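Storing small parts in the workshop

Sort before you buy any boxes. Tip everything out on an old sheet and put woodscrews in one heap, machine screws in another, and washers and nuts in a third. Bent nails and stripped screws go in the scrap tin.

Use open bins for things you reach for every day and lidded ones for the rest. A deep bin is fine for offcuts and pipe fittings but poor for anything under 60 mm long, which sinks to the bottom and stays there. For small stuff a shallow tray is better.
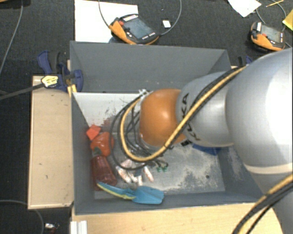 Label the front of the bin and leave the lid blank, as lids get swapped. Masking tape and a soft pencil will do. Write the size first, then the type: "4 x 40 countersunk" is quicker to find than "screws, countersunk".

Keep heavy bins between knee and waist height. Shelves sag sooner than you would expect, so put a bracket at each end and one in the middle.

A drop of light oil on a rag, wiped over loose drill bits before they go away, keeps rust off in a damp shed. Do it again in August if the roof leaks.

Géza Somogyi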